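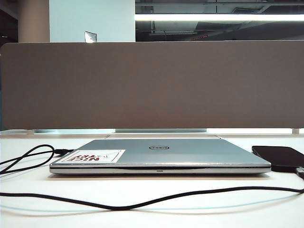 *A laptop, lid down, "NICE TRY" sticker and all.*

# Trarkova scene exporter: questions I keep getting

Last updated 08/10/2020

I wrote Trarkova because I was sick of rebuilding materials by hand every time I moved a scene from Jestach to another renderer. It's a hobby plugin and I'm the only one working on it, so please be patient with me (and with it!).

**Which versions of Jestach does it work with?**

Anything from Jestach 2 onward. I don't have the older one installed anymore and I'm not planning to go back to it, sorry.

**Where do I put the files?**

Unzip the whole folder into your Jestach plugins directory and restart the program. Keep the folder together – if you only copy the main file you'll get a menu entry that does nothing when you click it. I've done this myself more than once.

**My textures come out pink. What did I do?**

Pink means the exporter couldn't find the image. Usually the scene still points at a drive or folder that has been renamed. Open the texture list, fix the paths, save, and export again. If only the skin is pink and the clothes look fine, check whether your figure came in a separate library with its own path setting.

**Does it handle hair?**

Mesh hair, yes. Strand hair gets turned into plain curves, and you'll have to set the thickness again on the other side. I'd love to fix that but it's a big job.

**How big a scene can I export?**

The biggest one I've had through it was 1,028 objects, a night market with way too many lanterns. It worked, but I went and made dinner in the meantime. You can have up to 142 lights in a single export, and anything over that gets skipped with a warning in the log. Splitting the scene into 2 files gets you past it.

**Can I use it with Brokska?**

Sort of. Brokska opens the exported geometry and cameras without any trouble, but it reads roughness backwards, so shiny things turn chalky and the other way around. Tick "invert roughness" in the export window before you save.

**What's the Jin preset for?**

Jin is my preset for toon rendering. It drops the bump maps, flattens the shadows and adds an outline material. Try it on a copy of your scene, please! It overwrites the material settings and there's no undo for that yet.

**Will animation come across?**

Keyframes on objects and cameras do. Motion paths have to be baked first, and physics isn't supported. I started on cloth in March and got stuck.

**How do I report a bug?**

Send me the log file and the smallest scene that still breaks. The log sits next to your exported file and has the same name.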